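3.2 Participation and the meaning of membership

Studies of local politics often treat participation as something that can be read off from turnout. We take a wider view. In the two wards studied, Flelton and Semple, people took part in public life in ways that left no mark on the electoral roll: they signed petitions, spoke at open meetings, wrote to the council and refused to pay a parking charge they thought unfair. Whether each of these acts is political depends on how the person doing it understood it, and on how the council received it.

Our survey reached 169 residents, of whom 50 agreed to a longer interview. Interviews lasted roughly 30 minutes and were held at home or at the place of work. The Semple interviews were finished in October. Respondents were asked first what they had done in the past year to change something locally, and only later whether they would call it politics. The order matters. When the word came first in our pilot, people tended to name voting and little else.

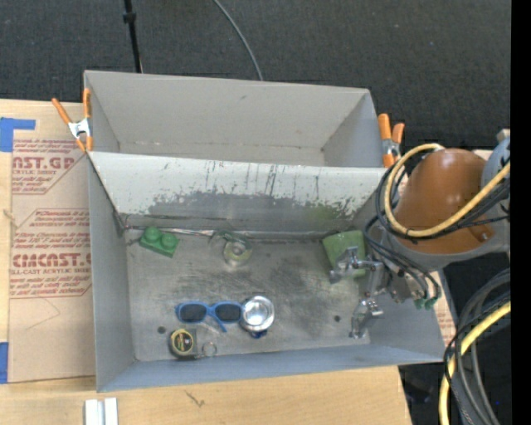 Figure 2. Metal bins and robot arm on a wooden tabletop.

3.3 Work as a political setting

The workplace is often left out of accounts of local participation, or treated as a matter for industrial relations alone. Several respondents employed at Cokard saw no such line. They spoke of the shift rota, the bus timetable and the ward boundary as parts of one argument about who gets a say. Those employed at Clelo were more cautious -- they described the same complaints as personal and did not expect the council to take an interest.

We code both groups as participants where a complaint was made jointly and addressed to a body with the power to act on it. Complaints made by one person alone are recorded separately and are discussed in section 4.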